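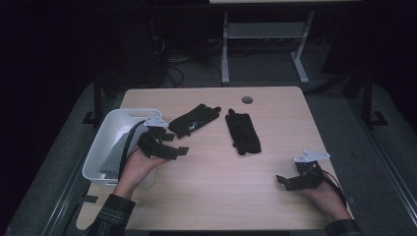
**Gallery shows 2,393 photos, upload folder has 3,312**

Hi again, opening a new ticket for this one because the old one got closed on me while I was out on the water. I shoot the Dustport regatta every year and sell downloads and prints through my Gromix site. I came home with 3,312 keepers, uploaded the lot overnight, and this morning the public gallery says 2,393. No error, no email, just a bunch of boats missing!

What I've tried so far:

- Logged out and in, cleared the cache, tried a second browser. Same number.
- Re-uploaded one missing folder (the Drolex fleet, second race). It said "duplicates skipped", so the files must be up there somewhere.
- Looked for hidden albums. There were none.
- Searched by sail number 11, a boat I know I shot at the windward mark. Zero results in the gallery, but it shows up fine in my private library.

**Update, 2:40 pm**

Your chat person asked if any of my folders went over 1,000 files. Yes, one did - the Mavromatis Cup folder, which is the whole last afternoon dumped in together (my bad, I was tired). I split it into smaller ones by race and hit republish.

**Update, 4:15 pm**

Getting somewhere. Boat 11 is back and so is most of the Mavromatis stuff. The Drolex folder still won't show, though, and that one was never anywhere near the limit. Could somebody check whether it's stuck on your end? I'd rather not delete and start over, as people have already put prints from it in their carts.

Also, the sail number tags came back on the split folders but the captions didn't. Not urgent - I have them saved in a spreadsheet and can paste them in tonight.

Leaving this open until the Drolex races are showing.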